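**Front desk notes, December**

The Hamholm building reopened its ground floor desk this month after the repainting, and a few things have changed for tenants and visitors.

Desk hours are 8 a.m. to 5 p.m. Packages that arrive after five go to the Vodau locker by the side door. The locker code goes out by email and works for 2 days. If the email doesn't show up, call extension 262 and leave your suite number.

Sign-in is still on paper. Please print your name and put the time you leave as well as the time you arrive. The fire drill in the fall took longer than it should have, mostly due to blank lines in the last column. Almost 391 visitors signed in over November, and a good share of them never signed out.

Lost items are held until the end of the following month, then go to the Begay Street thrift shop. Two umbrellas, a gray scarf and a set of Vikberg bike lock keys are waiting now. Keys and phones are handed back only after you describe them.

The candy bowl is back too, with wrapped chews and gummy bears. Please keep phones, pouches and other personal things off the table when you leave.

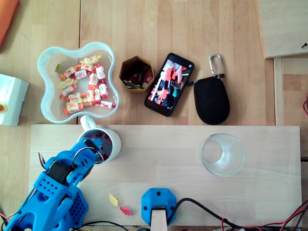
One tenant on the second floor wrote in to ask that the gummy bears be dropped in favor of wrapped candy only, as people reach in with bare hands all day in cold season. The desk will switch to wrapped candy in the new year. Anyone with a favorite can write it on the back page of the sign-in book.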